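Peltgate Mail – Questions We Get a Lot

How do I open a Peltgate account?
Go to the sign-up page, type in your first and last name, and choose the address you'd like. If the name you want is taken, try adding a middle initial or a short number. Mine ended up with 491 on the end and I've grown quite fond of it! Then pick a password, type it a second time, and you're in. The whole thing takes 5 minutes, maybe a bit more if you're as fussy about passwords as I am.

Do I need a phone number?
You don't, but please do add one if you can, or a second email address. It makes getting back in so much easier if the password ever slips your mind.

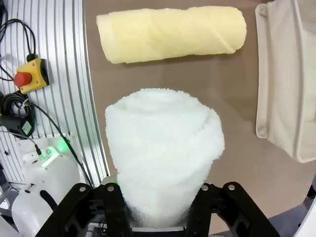

Ronja Forsberg wrote in to add that she had put her old work address down as her backup and then changed jobs, so the reset code went to a mailbox she could no longer open. Her advice is to check your backup address every December, and we think that's a lovely habit to get into.

Can I bring my old mail over from Zandis?
Yes, you can. Open Settings, then Import, and sign in to your Zandis account when the box comes up. Leave the page open while it works – a big mailbox can take all evening, so start it after supper and let it run.
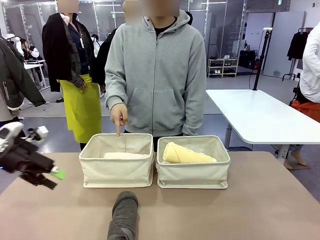 Folders are the next thing people ask us about, and my answer is always to start small. You can make up to 10 on a free account, but 2 will do nicely for most of us: one for mail you still have to answer, one for mail you want to keep. Think of the two canvas baskets side by side on the table, with the white towel in one and the yellow towel in the other. Point at one and you know what's in it, and your mail can be that simple too. You can always add more folders later on.

I deleted something by mistake. Is it gone?
Probably not, so take a breath. Look in Trash first, open the message, and choose Move to Inbox. If you emptied the Trash as well, write to Alvar Rustad on our help desk and tell him which address the message came from.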